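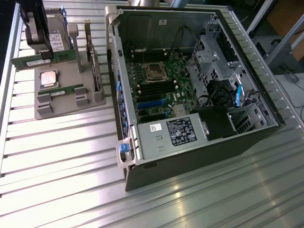 The tower on its side, with the parts tray next to it.

I promised ages ago that I'd write about what goes on at the Plosthorpe unit, and then May happened and I didn't. So, a catch-up, and mostly about the cell, because the cell is what ate my month.

If you're new, we call it Plurkik (Viktória Boros named it, she won't explain, and it's on the paperwork now). It's one arm and one slatted table with a tray of computer parts, and its job is putting bits into a desktop tower and taking them out again. Processor, memory, hard drive, cards. It's small work and fiddly, and my share of it is making sure everything is where the arm thinks it is.

Which brings me to the tray! I've rebuilt that tray more times than I've had hot dinners this spring. It's grey plastic, with a pocket for the processor, grooves for the memory and an upright bit for the hard drive, and every one of those has to be in the right spot to within less than you'd like. The first version we had from Lakatos was lovely to look at and the memory groove was a hair too tight, so the stick would come up, think about it, and bring the whole tray along for the ride. I filed it by hand one evening with the radio on, which was bliss, and then of course I'd filed it crooked. Version two went on at the start of the month and I've hardly touched it, apart from the blocks at the ends of the grooves, where I've taken the sharp corners off.

The tray and the case both sit straight on the slats. I like the slats because you can slide a clamp along them and you don't have to drill anything. I don't like them because small screws roll into the grooves and stay there for ever. Get yourself a magnet on a stick. I have two, and I can usually find one of them.

My morning goes something like this. Lights on, kettle on, power to the arm, and while that's waking up I go over the table with a soft brush. Then I put the case down and push it up against its stop, and I do mean push, because a tower lying on its side has a bit of give in it and it'll sit proud if you're gentle. Then I load the tray, then I send the arm round its check points at slow speed with my hand near the red button. There are 40 points on the list. Most mornings they're all fine and I feel silly for checking. Some mornings point 17 or so is off by a whisker and I feel very clever indeed. 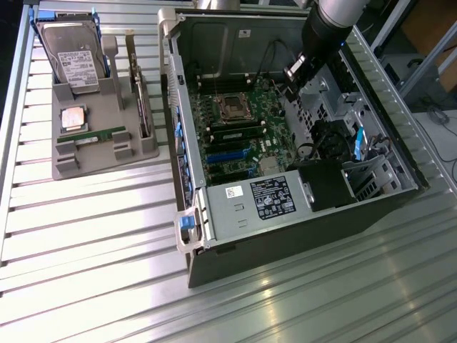
Gripper down at the back of the case, near the cables.

Cables are the thing I'd warn you about. A computer case is full of them and they don't stay where you left them. Metal is easy, metal is where it was yesterday, but a cable will creep over the edge of a slot overnight purely out of spite. Back in the early days we had the gripper come down on a loop and drag it, and the arm did what it's meant to do and stopped dead, and I spent the rest of the afternoon on my knees finding out what else had moved. We tie them back properly now, and I run a finger along the top of the board before every batch.

The other regular job is the fingers themselves. They pick up dust and a sort of greasy shine from handling metal lids and labels, and once they're shiny they slip. I wipe them down at lunch with alcohol on a lint-free cloth and let them dry while I eat. Then I go round the bolts with the little torque driver. I used to do it by feel and I was rather proud of my feel, until Eugénie Lefèvre went round after me with the driver and found 5 of them loose. We don't talk about my feel any more.

She's the one who does the programs, by the way, and she keeps a running log of every pick. We passed 517 clean picks on the Thursday before I sat down to write this, and she drew a line under it in green and went home early. The one that spoiled the run was my fault. I'd put the hard drive in the tray without seating it fully and it leaned. 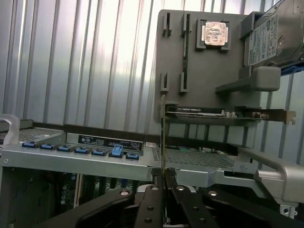

The gripper's own view, with a thin card upright between the fingers.

Cards are my favourite to watch and my least favourite to set up. The slot on the tray has to hold the card upright without pinching it, and the fingers have to meet it square on, or it twists as it lifts. What helped us most was slowing the last bit of the approach right down. It used to come in at a fair old lick and then close. Now it comes in, dawdles, and closes, and the whole program is longer by a few seconds and I couldn't care less.

The wrist camera needs its own bit of looking after too. Clean the lens first, before you decide anything is wrong with it! I lost most of a morning to a thumbprint (mine). After that I check the mount hasn't shifted, and only then do I start the calibration again, which takes long enough to finish a crossword.

Next on my list is a new base plate for the tray. Viktória got a quote from a shop over in Maltstead for £260, which made me suck my teeth, but it comes with locating pins, and I'm so tired of nudging that tray about with a bit of card and a feeler gauge. I think we'll go for it. I also need to order cable ties, brushes, more cloths, and a third magnet on a stick.

If anyone has a good way of keeping screws out of table slots, please put it in the comments. I've tried foam strip and it went everywhere.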